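Batteries in Old Age: Notes for Session 9
Evening course: Getting About on Electricity
Notes by Cadi Gwynne
Last updated: June 12, 2022
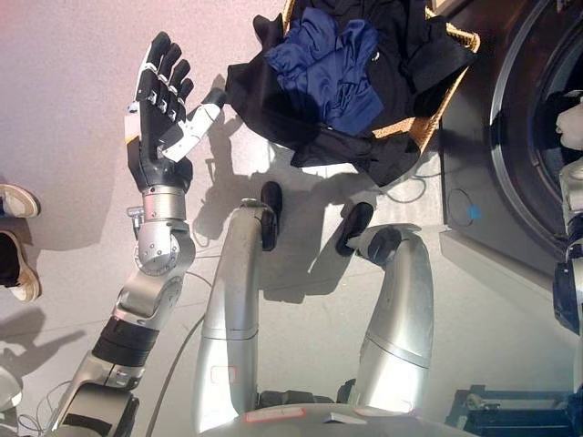

What we're covering tonight

Last session was all about charging at home, and I know some of you are still cross with me about the consumer unit diagram. Sorry! Tonight is easier on the eyes. We're looking at what happens to the battery in an electric car as it gets older, how you can tell what state it's in, and what becomes of it when it leaves the car. The last bit is my favourite, so I'll try to leave enough time for it (I didn't last year, and I got emails).

You don't need any chemistry. If you did chemistry and liked it, come and find me at the break and we can talk about electrolytes until the tea goes cold.

A few words first

Capacity is how much energy the battery holds when it's full, measured in kilowatt hours. Think of it as the size of the tank. A battery sold as 40 kWh doesn't always let you use all 40, as most makers keep a bit back at the top and bottom so the cells never get properly full or properly empty. The bit you can use is called usable capacity and it's the one I care about.

State of charge is how full the battery is at this moment. That's the percentage on your dashboard.

State of health is how much the battery can hold now compared with when it was new. It's also a percentage, and people mix the two up constantly. I've had someone tell me their car's battery health was terrible in the evening and lovely again by breakfast. They'd plugged it in overnight.

Cell, module, pack. Cells are the small units, a module is a group of cells in a case, and the pack is the whole heavy thing under the floor. Not every car bothers with modules any more, and we'll see later why that matters to the people who have to take them apart.

Two kinds of ageing

Batteries age in two ways and both go on at once.

The first is ageing by use. Every time you charge and discharge a cell, a little of the material inside gets tied up in places where it can't do any work. Big swings do more of this than small ones. Going from full to nearly flat and back again is harder on a battery than pottering between the middle percentages all week.

The second is ageing by the calendar. A battery left on a shelf gets older too. It goes faster when it's hot and faster when it's very full, and the two together are worst of all. So if you're leaving the car at the airport in August for a fortnight, please don't charge it to the brim first! Half full is a nice place to leave it.

One thing I get asked every single year is whether rapid charging wrecks the battery. My answer is that it's a bit harder on the cells than slow charging, mainly through heat, and that cars with proper cooling cope with it well. If you rapid charge on long trips and slow charge the rest of the time, I wouldn't lose sleep. If you live in a flat and rapid charging is all you've got, I still wouldn't lose much.

Cold weather, which isn't ageing

I've put this in its own section because it came up in the feedback forms. Your range drops in winter. Some of that is the heater, some is the thick cold air and wet roads, and some is the battery being sluggish when it's chilly. Hardly any of it is permanent. When spring comes, the range comes back. Please don't sell your car in January in a panic.

The thing to watch in the cold is charging. Cells don't like being charged hard when they're very cold, so the car slows it all down to protect them. If your car lets you warm the battery on the way to a rapid charger, use that. You'll spend less time standing in a car park in the sleet.

Finding out the state of health

There are a few ways of doing this and they don't always agree.

1. Ask the car. Some show a health figure in a menu somewhere, some show little bars, and plenty show nothing at all.

2. Plug in a reader. You can buy a small adaptor that goes in the diagnostic socket and talks to an app on your phone. It gives you what the car's own computer believes, which is an estimate. It's a decent estimate, but it can drift if the car's never been charged right up or run well down.

3. Do a proper measured charge. Run the battery low, charge it to full, and note how much energy went in. Take off the losses from charging, and you've got a fair idea of usable capacity. It's slow and a bit fiddly and I love it.

4. Pay for a test. Some garages will do one and give you a certificate. Ask how they did it, as a certificate made from method 2 is only as good as method 2.

Our worked example

The car in the worked example is a hatchback I've called the Jesberg, and we'll use it again next time. When new, it had a usable capacity of 46 kWh. It's now 9 years old, with a lot of school runs behind it, and a measured charge gives us 40 kWh usable.

State of health = capacity now divided by capacity when new.

40 divided by 46 is 0.87 (I've rounded it), so we write 87 per cent.

Is that good? I'd be pleased with it. Most battery warranties only step in when the health falls below a set level, and the Jesberg hasn't got anywhere near the usual sort of level. For the owner it means the longest trips need a bit more thought and the daily ones don't change at all.

Try it yourselves with a different starting figure before next session. Then have a think about what you'd pay for the car, and whether the number of years or the state of health made more difference to your answer. I'm not looking for a right answer on that second bit, I just like hearing you argue.

When one part goes wrong

A battery that's slowly faded and a battery with a fault are two separate problems. In a faded pack, all the cells have got weaker more or less together. In a faulty one, a cell or a module has dropped behind the rest, and as the pack can only do what its weakest part allows, the whole car suffers. You might see the percentage plunge suddenly near the bottom, or the car cutting power going uphill.

The good news is that a fault like this can sometimes be mended by swapping a module. It's skilled work with dangerous voltages and it is NOT a driveway job. I don't care how many videos you've watched. Find an independent specialist with high voltage training and get a second quote if the first is for a whole new pack.

Where modules don't exist and the cells are glued straight into the pack, mending gets a lot harder. You save weight and space when you build it and you pay for it at the other end. I go back and forth on whether that's a fair swap.

After the car

Right, the good bit. A pack that's too tired for a car can still have years of quiet life in it. Cars ask a lot: strong acceleration, fast charging, low weight. A battery bolted to the floor of a shed and soaking up solar power has a much gentler time of it, and it doesn't matter that it's heavy.

Before that can happen, somebody has to take the pack out, make it safe, test it and sort the parts by health. Mixing strong and weak modules gives you the weakest-part problem all over again, so the sorting matters a great deal. It's also where much of the cost is. As new batteries get cheaper, old ones have to be very cheap to be worth the bother, and that's the argument you'll hear from people who'd sooner go straight to recycling.

Recycling usually means discharging the pack, breaking it down, shredding the cells, and then getting the metals back out using heat, chemical baths or both. Copper and aluminium are the easy ones. Nickel and cobalt are worth good money. Lithium used to be left behind quite often and more plants are going after it now. Batteries with an iron-based chemistry have less valuable stuff in them, so they're a harder sell to a recycler, though they do tend to last a long time first.

To do before next session

Read the 2 short articles in the shared folder (the Flondurar one is dry but stick with it, the tables at the end are very handy).

Finish the Jesberg sum with your own figures.

If you've got an electric car or can borrow five minutes in someone else's, find out whether it shows a state of health anywhere and write down where you found it. We'll pool these. Last year's list is in the folder as well, though a software update may have moved things about.

Next session is tyres, weight and brakes, and we start in the smaller room down the corridor.

Contact: Cadi Gwynne, via the course office | © 2022 Getting About on Electricity | Back to top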